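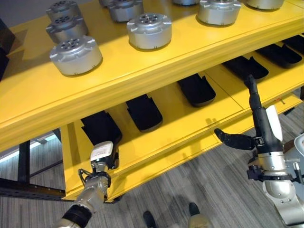
Yellow Shelves, Silver Parts
Workshop gallery, Sterklow

Gaspard Leblanc has been asking for a page about the shelving ever since we put up the one about the workbenches, and I'm so glad he kept at it! We spend our days walking past these shelves with our hands full and our minds on something else, and then you stop for a minute with a cup of coffee and notice how good they look. That yellow! It's as bright as a school bus, and set against the round silver parts it makes me happy every single time.

A little background for anyone new to the site. Sterklow is a small parts shop, and the storage corner was the last bit of the room to get any attention. Up until March we kept nearly everything in gray cabinets with doors, which meant a lot of opening and closing and a lot of "have you seen the..." across the room. Kulsoom Kazmi drew up a plan for open shelves on the back of a delivery note (we still have it, it's pinned up by the sink) and the cabinets went to a neighbor with a bigger garage than ours.

The color was Ysaline Lacroix's pick. The rest of us were leaning toward a nice safe blue, and Rochelle Ambrose even had the sample card to prove it, but Ysaline held out for yellow and she was so right.

Silver up top, black trays below
My favorite pairing in the shop. The metal parts stand on the upper shelf with their flat tops facing the ceiling, so you get that lovely ring of little holes on each one, and underneath are the long black trays with their rounded fronts, all pointing the same way. The raised sides on the trays are great for anything that likes to roll. We use the same style in the assembly room for the Ustura orders and I'd happily have them in my kitchen.

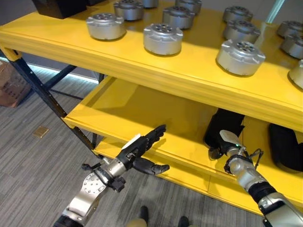
Shelving & Storage

A better look at those silver parts from the Cordero job, with the light really catching the metal. I love the small tabs around the rims and the darker tops, and the soft shadows they throw on the yellow. The lip along the front of each shelf is a detail Kulsoom was very firm about, and so is the thickness of it: big enough to feel with your fingertips when you're looking the other way.

The leg on the left is black metal, and you can just make out a thinner crossbar behind it. Rochelle says black legs make the shelves look as if they're floating, and on a bright afternoon I think she has a point. The lower shelf is deep, with plenty of shade inside, so it's become the spot for black things in general!

Notes from the comments box
Juwita Ong wrote to ask about the paint. It's a plain gloss enamel, 2 coats, with a light sanding in between, and we left it 40 hours before putting anything heavy on it. She also asked if it shows fingerprints. It does a bit, near the lip, and a damp cloth takes them right off.

Next up in the gallery: the packing table, and the drawers Gaspard built for the Terudlow labels.

Filed under: Workshop, Storage, Color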